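Lendari starts hand-held gripper work at Kilta packing site
December 2021
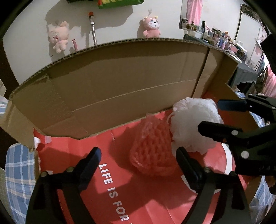 A foam mesh fruit sleeve and a mesh bath pouf in a cardboard box, with the gripper's fingers pointing towards them.

Packing firm Lendari has moved part of its mixed-goods work at the Kilta site on to a new footing. Staff there now record picking tasks with hand-held grippers, and the recordings are used to prepare the automatic picking cell, named Prirnar, that the firm plans to switch on in February.

The site handles 458 product lines. Rigid goods such as cartons and bottles have been picked by machine for some time. Soft and netted goods have stayed with hand packers, as the suction heads on the older line do not hold an open mesh. Foam sleeves and bath poufs fall into this group. A pouf changes shape when it is gripped, and its cord can catch on whatever lies next to it.

Under the new arrangement a packer holds the gripper and carries out the pick with its two fingers instead of a gloved hand. Each pick is logged together with the result: lifted, dropped or snagged. Snagged picks are kept in the set and marked separately. The software supplier, Vídalín, asked for boxes with flaps left standing and with printed bags as a lining, on the grounds that a plain grey tray gave results that did not carry over to customer returns.

For the packers the main change is in how the shift is divided. A recording turn lasts 30 minutes and is followed by ordinary packing. No one does more than 2 recording turns in a shift. The limit was set after early trials, when several people reported sore wrists from squeezing the handle, and the return spring has been replaced with a lighter one. Recording turns are paid at the normal hourly rate and do not count towards the packing target.

A total of 8 packers have been trained so far. Training takes one morning and covers grip position, speed of approach and the release. Speed has been the hardest part to teach. Experienced packers tend to close on the item while the arm is still moving, and those picks are harder for the software to use. They are asked to stop, close and then lift.

Lendari says no packing posts will go when the cell starts. Two stations on the soft-goods bench will be changed to supervision, where the operator clears snags and takes over any item the cell refuses - at first this is expected to be most of the netted goods. Staff representatives have asked for the regrading of these stations to be settled in writing before the start date. The firm has agreed to the talks but has not given a pay figure.

Recording on bagged textiles will follow once the netted goods are complete.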